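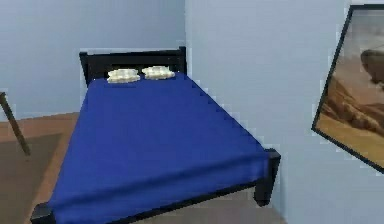 Fig. 3. Simulated bedroom with the bed made up: blue sheet, two pillows at the headboard.

Notes for unit 6, gathering demonstrations (Greer Lindsay)

OK, so last time we left off with the question of what counts as one example. For the bedroom set in Kullau I call one episode everything from the reset to the moment you press save, including the part where you dither about which pillow to go for. Please don't trim the dithering! I used to, and my first learner got very confused any time it had to stop and think.

Each of you will record 24 episodes. With the whole class plus my own practice runs, that gives us 265, and I'd love to have them all in by the end of February.

A few things I want you to vary:

Start pose. Move the viewpoint a little after every reset. If everybody starts from the same spot, the learner memorizes the spot (ask me about Zultine sometime, I lost a month to this).

Pillows. They're small and pale and they sit close together, so nudge the gap around between episodes.

Instruction. Write it the way you'd say it out loud. "Put the left pillow by the right one" is fine. But left from where? Pick the foot of the bed looking toward the headboard and stick with it.

Leave the walls and the rug alone for now, we'll get to swapping textures in unit 7.

Failed episodes go in the folder too, just tag them "fail" and add a line about what went wrong. Reading for next time is the Brosteck handout, the first half only.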